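The first thing Vsevolod Savchuk wants me to know is that no one was hurt. He says it before I have my coat off, and he says it again when he has found me a chair, and I think he would have said it a third time if the kettle hadn't started up. He has been the safety lead on the table-setting project at Oltis for long enough that people send him their near misses the way other people send birthday cards, and he keeps them all.

"I'm very fond of a near miss," he says, pouring. "It's a free lesson. You get everything except the ambulance."

The one I've come to hear about is known in the building as the Wednesday drop, although, as he is quick to point out, the arm didn't drop anything on the Wednesday. It held on, and that was the trouble.

The work itself is gentle stuff. Two arms face a table laid with cups, bowls and trays, and the job is to pick up the crockery and move it from one tray to the other without knocking, spilling or pinching anything. The team runs the same small task over and over with small changes — the cup a little to the left, the cloth folded differently, a bowl where there wasn't a bowl before. Savchuk came to it from a bottling line at Gosier, where everything was bolted down and behind a fence, and he admits he found it a bit cozy at first.

"On the bottling line you could not get near the thing if you tried," he says. "You would have to be a cat. And then I come here, and there's a tablecloth! It looks like somebody's aunt is coming over. I think this is the danger, a little bit. You see a nice cup on a nice napkin and your shoulders go down."

So what happened? He takes his time getting there, and I'll admit I enjoyed the detour, which took in his daughter's driving lessons and a very thorough account of how grippers used to be. The short version goes like this. It was late in the afternoon, on run 251 of a long series. The left arm had closed on a plastic cup and was supposed to lift it, carry it across and let go. It lifted, it carried, and it didn't let go. The operator, a careful young woman named Ines who had been at it since lunch, saw the fingers stay shut and did what the instructions told her to do, and pressed the pause button on her screen.

The arm paused. She reached in to free the cup. And while her hand was on it, the arm moved.

"Not far," Savchuk says, and holds up his finger and thumb to show me. "Like this. It went up, it stopped. She pulled back her hand, she said a word I won't repeat for your readers, and she hit the red button. Very good. Exactly right. Then she came and told me straight away, which is also exactly right, and I want you to write that down."

I have written it down.

What they found, after two days of looking in the wrong places, was a cable. The line carrying the gripper's position signal ran down the arm inside a sleeve, and at one particular bend of the wrist it was being pulled just tight enough to lose contact. When the wrist straightened, the contact came back. The controller, hearing nothing from the gripper, assumed the fingers hadn't opened yet and waited. When Ines took hold of the cup she nudged the wrist, the signal returned, and the software picked up its unfinished business. It had been told to pause, and it had paused, but a returning signal was allowed to clear the pause. Someone had written it that way early on so that a flicker in the connection wouldn't ruin a whole morning of runs.

"And I understand this person," he says. "I do. You have a flicker, you lose your morning, you're annoyed, you write three lines and the flicker doesn't bother you anymore. I'd maybe have done it myself. But now the pause isn't a pause. It's a suggestion."

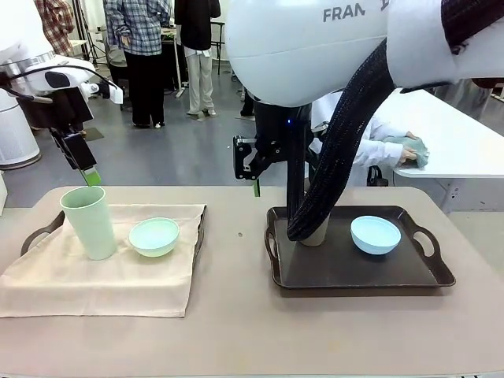 He gets up at this point to walk me through how it goes now, with his own hands standing in for the grippers and my notebook for the tray. The thing he comes back to again and again is the difference between asking a machine to wait and taking away its power to move. Before the Wednesday drop, the team used the pause for everything: a cup tipped over, a napkin bunched up, somebody wanting to shift a bowl. The red button was for emergencies, and people were shy of it, partly because restarting after it took so long. You had to bring both arms home, check them, load the task again and start from the top.

"So you have built a punishment," he says. "You press the safe button and you are punished with ten minutes of waiting. You press the other one and you go on with your day. Which one will people press? Me too! I'm a safety man and I would also press the other one by four o'clock."

The repair to the cable was the easy part. They gave it more slack at the wrist, changed the sleeve, and clamped it in a different place so the bend no longer pulled on the connector. Then they ran the wrist through its full range 200 times with a meter on the line and no cup anywhere near it, and after that they did it again with the arm carrying weight. A supplier called Flusgate made up the new harness, and he speaks of their workmanship with real tenderness.

The software took longer, and he was stubborn about it. A pause can now be cleared only by a person, and only from the station, never by anything the arm hears from its own sensors. If the gripper goes silent, even for a moment, the task ends where it is and has to be started by hand. They lost a good many runs to this in the first weeks and there was grumbling.

"There was a meeting," he says, in the voice of a man remembering a dentist. "One colleague had a chart. It was a good chart! It showed how many runs we were throwing away. And I said yes, and if your chart was about fingers, what number would you like?"

He looks a little ashamed of this, and tells me that he and the colleague with the chart have since become good friends, and that it was the colleague who got the restart time down. It now takes 2 minutes from the red button to the first movement. Savchuk thinks this has done more for everyone's safety than anything he wrote in the procedure, and he wrote quite a lot in the procedure.

I ask whether it bothered him that the fault had been there for so long. He's quiet for a bit. They had gone back through the logs, of course, and the same lost signal was there from earlier in the series, a blink here and a blink there, each one recorded and each one cleared. The test plan, which had come over from an older project called Zakharchenko, counted a run as good if the cup ended up on the right tray. Nobody had thought to ask what happened along the way.

"This I didn't sleep well over," he says. "The machine was telling us. Every time, it wrote it down very politely. And we had 1000 lines of log a day and we were looking at the last line only, did the cup arrive, yes, wonderful, next."

These days someone reads the middle of the log as well. They take turns, and he puts himself on the list along with everybody else. A lost signal gets a name and a date and goes up on the board outside his office, and it doesn't come down until a person can say what caused it. There were four up there when I visited, one of them with a drawing of a sad plug beside it.

Ines still runs the station, by the way. I had wondered, and hadn't quite liked to ask, and he brought it up himself. She took a few days away from it and then came back and asked if she could be the one to test the new stop, and she spent a whole afternoon trying to fool it. She wiggled connectors, she pulled the cable half out, she leaned on the wrist with a broom handle. It stayed put every time, and she filled in the sheet and went home early.

"She has better handwriting than me also," says Savchuk.

Before I go he wants to give me one piece of advice for anybody setting up something similar, and being the man he is he gives me five or six, and then walks me down to the door so he can fit in another. Go and stand where the operator stands, at the end of a shift, when you're hungry. Read the old shortcuts in the code and find out who wrote them, and be kind to that person, who may well be you. Don't let the test plan travel from one project to the next without opening it up. Put slack in your cables. Make the red button cheap to press, and then press it yourself in front of everyone, often, for silly reasons, so that it stops being a big event.

"I press it when I want to tell them there's cake," he says.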